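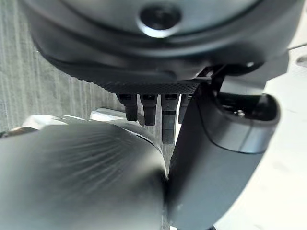
Cutlery comes out spotted when the dishwasher is next to a double sink

Asked by Samah Chraibi
Category: Kitchen / Dishwashers

Built-in dishwasher under the counter, beside a stainless double sink. Plates are fine. Forks and spoons in the small basket come out with white spots and sometimes grit. Supply hardness is 200 mg/L per the Nallar water report. Salt reservoir is full. What should I check first?

Doaa Ait Ali
Accepted answer, 5 votes

Check the hardness setting before anything else. A full salt reservoir does nothing if the softener is set to zero. Then clean the filter and refill the rinse aid. Grit on spoons usually means they are nesting, so alternate handles up and handles down.
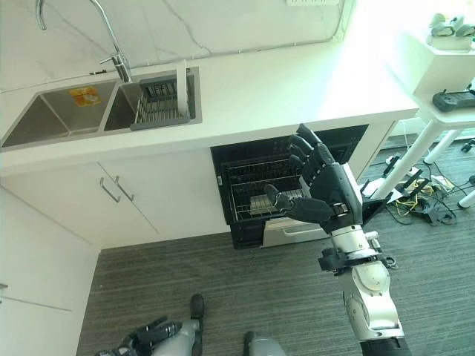
Where should the cutlery basket go in the rack?

Wherever the manual puts it, with clear space above so the spray arm turns freely. Spin the arm by hand before each load. If a long handle stops it, move the handle.

Hryhorii Dmytriv

Same problem at my place in Stanach. Changed tablets, it went away. Might have been the tablets.

Aicha Amrani

If you finish drying on a rack over the sink, wipe the cutlery first. Hard water left to evaporate on steel leaves the same spots, and the machine gets the blame.
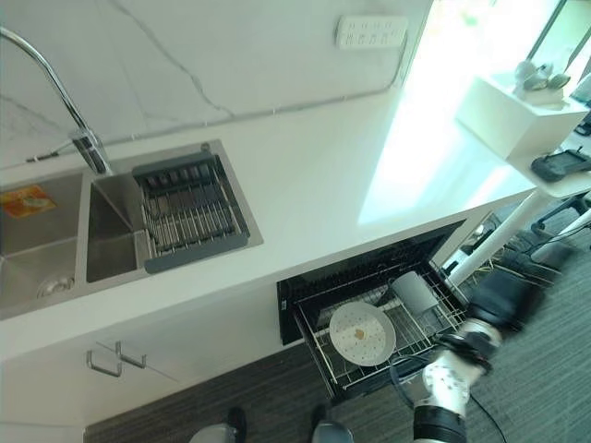
Page last modified in June · 949 views

Comment from Samah Chraibi: Softener was set to zero. Corrected it and ran an empty hot cycle. Spots are mostly gone. Filter also had rice in it.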